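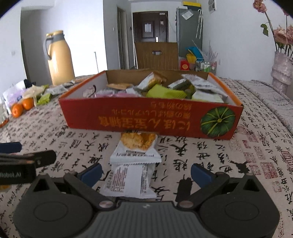
Home sessions: is more really better?

The Flerkness project has now passed 3317 recorded examples, and Amancay Fuentealba's update to members was cheerful about it. I've spent a few evenings with the recordings and I'm less cheerful.

The task is simple enough to say. A person works a hand-held gripper, picks up a wrapped snack and moves it into or out of a cardboard box, and the camera on the tool records what the fingers met. Enough of that, the argument goes, and a model called Drondoron will learn to tidy a stranger's shopping. Homes are used in place of the Meredith lab because homes are messy, and I have no quarrel with that part.

My quarrel is with the counting. A session of 20 picks from one box gives you one box, one cloth, one set of lamps and one person's wrist. Valentina Mansilla, who runs the collecting at Pritarbridge, says variety comes from the packets: stiff, floppy, shiny, see-through.
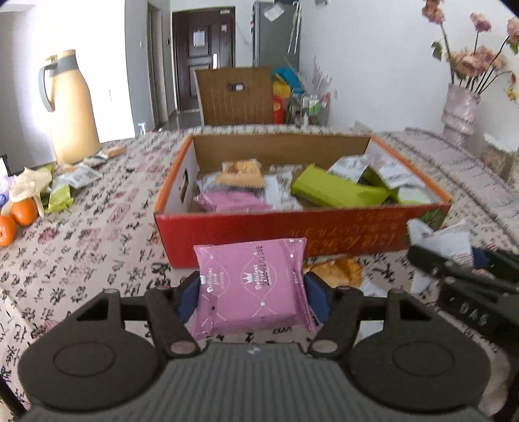 She has a point about shiny film. Glare and crinkles are a nuisance for any camera, and a square packet gripped by its sides asks for a different approach from a small round cake. But people are very good at choosing the easy side of a thing. If every collector goes for the tidy grasp, the model gets thousands of tidy grasps and has little to go on when a packet slips.

I asked how many failed attempts are kept. The answer was that they're "mostly trimmed", which I find hard to square with the claims made in July. I'd like to see the misses left in and labelled, and a test in 3 homes where nothing was ever recorded. Until then the total tells us how busy the collectors have been.

The next open session is on Saturday at Pritarbridge. Bring questions.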